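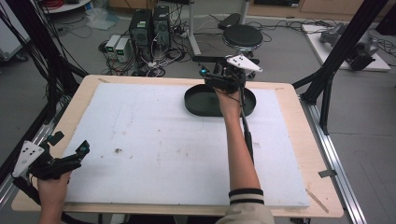 Issa Dabbas asked on the issues page whether you need an arm before you can make any use of this, and whether the grippers could be built first and the arm left for later. Yes to the second part. You can build the pair, record with them and check the recordings on an ordinary desktop computer. The arm only matters once you want to play something back.

Retura
Hand-held grippers for a shared workshop

Retura is a pair of hand-held grippers, one for each hand, with a tracking marker plate on top of each, plus the scripts that turn a session into a folder of clips. The repository has the printable parts, the wiring notes, the recording software and a small set of recordings made on our bench. It is maintained by Fouad Jaber.

Status
Working, with rough edges. Last tagged release: Wed 3 January. The left and right grippers now use the same body file, mirrored. If you printed a left body before that release, keep it – it still fits, but the cable exit is on the wrong side and you will need a longer lead.

What is in the repository
parts/ – body, jaw fingers, trigger, marker plate
wiring/ – connector pinout and cable lengths
record/ – the recording program and its settings file
check/ – scripts that look for dropped samples and lost markers
clips/ – 439 recorded clips, all tabletop tasks with a tray

Parts
Print the body and fingers in black if you can. Shiny filament of any colour gives the tracker trouble under ceiling lights, and we ended up going over one of ours with fine sandpaper. The marker plates are white with black dots. Print the dot pattern on matte paper and glue it down flat with a thin layer of glue stick. If a corner lifts, redo the whole plate. Do not trim it.

The fingers are held by two screws each. They wear at the tips, so print spares.

Cables
Each gripper has one cable, and it runs back along your forearm. Leave enough slack that you can reach the far side of the table without feeling a tug. A loose sleeve will catch on the connector, so push it up or wear something with a snug cuff. Keep the floor end clear of chair legs and stools. We have not got around to proper cable covers and it shows.

Table setup
Any steady table will do. We lay white foam board over the top, which cuts down the glare and makes dark objects easier to pick out. It marks easily. Small marks have made no difference to tracking that we can measure, but swap the board when a mark gets to be the size of a dot on the plate.

Leave the tray loose on the board. Earlier clips had it taped down, and those were less useful, as people lean on a fixed tray without noticing. The taped clips have been taken out of clips/.

Recording
1. Turn on the computer and wait for both grippers to show up in the device list.
2. Hold both grippers still over the board with the plates facing up, and press R.
3. Do the task at a normal pace. Slow, careful movement is harder to learn from than you would think.
4. Put both grippers down before pressing S. If you stop while holding them, the end of the clip gets a jolt in it.
5. Run check/markers on the new folder before you pack up.

The check script gives each clip a mark of keep, look or drop. "Look" nearly always means that one plate was turned away from the tracker for too long. The limit is set to 48 samples in a row and can be changed in the settings file.

Settings worth knowing
max_samples is 3000 by default. Recording stops by itself when it gets there. For single pick-up tasks we set it to 2000.
swap_hands is off by default. Turn it on if your left and right come out reversed, which happens when the cables are plugged in the other way round.
save_raw keeps the unfiltered data as well. Folders get big quickly.

Known problems
– The trigger spring squeaks. Dry lubricant helps for a week or two.
– If you cross your hands, the tracker can mix up the two plates. It sorts itself out when they separate, but the clip is usually not worth keeping.
– Sunlight across the foam board in the afternoon. Close the blinds.
– The recorder does not warn you when the disk is full. It should. Patches welcome.

Using the clips
Everyone who recorded for clips/ agreed to have their hands shown. No faces and no sound are included. The tasks are narrow, all of them at one bench with much the same lighting, so please don't expect a model trained on them to cope with your kitchen. The licence is in the top folder and covers parts and clips alike.

Changes
The August release replaced the old square marker plate with the triangular one. Clips made with square plates can be converted with check/convert, though the wrist angle will be slightly off at the start of each one.

Questions go on the issues page. Fouad reads it most weekends.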